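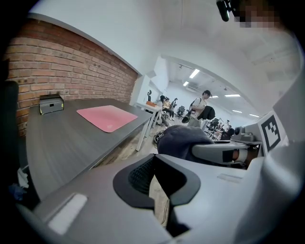
Jarora opens its doors to the neighbours

November 10, 2025

Jarora held its first open day of the autumn this month, and we are glad to say that the kettle barely had time to cool down between one group and the next. The company moved into the old Voderine building last year, and plenty of people in the street have wondered since then what goes on upstairs. Now a good many of them know, and several have had a go at it themselves!

The short answer is that Jarora collects examples of ordinary household jobs, done by people, so that robots can later learn from them. Folding, picking up, putting down, tidying away – the sort of thing most of us do with half our mind on the radio. The person doing the job works with a pair of hand-held grippers instead of fingers, and every movement is recorded from start to finish.

The main demonstration was all about cloth, which the team cheerfully described as their least favourite material and also the one they learn the most from. A cup keeps its shape wherever you put it, but a piece of fabric is different each time you let go of it, and a robot has to cope with that just as we do. 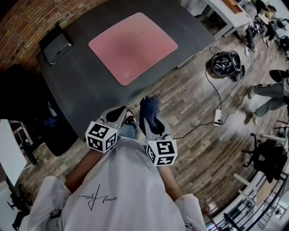
A gripper in each hand and a dark navy cloth at the tip of one, during the cloth demonstration.

Visitors came up in groups of 10, which left enough room for everybody to get near the table and ask their questions. There were a great many of those. People wanted to know how heavy the grippers feel after a morning's work (lighter than they look, we were told, although your shoulders do notice), what the black and white patterns on the cubes are for (they help the system work out where each gripper is), and, more than once, when a machine might be ready to do the ironing. The team were careful not to promise anything on that last one.

Several visitors then tried the grippers for themselves, and it was lovely to see how quickly people slowed down and began to think about something they had done all their lives. One gentleman from Bravau Road spent a good while on a single tea towel and would not hear of handing over until he had got two corners together. The younger visitors, it must be said, were rather quicker.
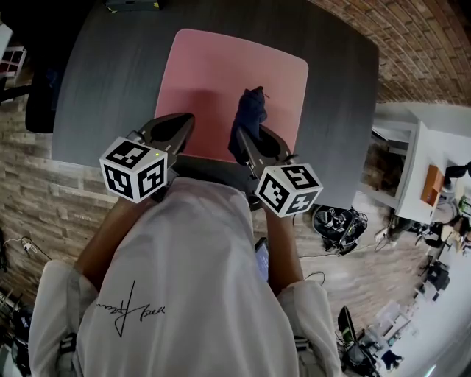
What comes next

Jarora hopes to record 100 different household jobs by the spring, and has been asking visitors to suggest some. The list by the door filled up nicely over the day, with pairing socks and packing a school bag among the favourites. The company will also be sending a small team to Chiba later in November to show the same work to partners there.

A second open day is planned before the end of the year. It will again be free, with places for 14 people in each of the 2 evening groups, and children are welcome as long as they come with an adult. Names can be left at the Jarora reception desk on the ground floor, and please do mention when booking if you would find the stairs difficult, as there is a lift at the back of the building.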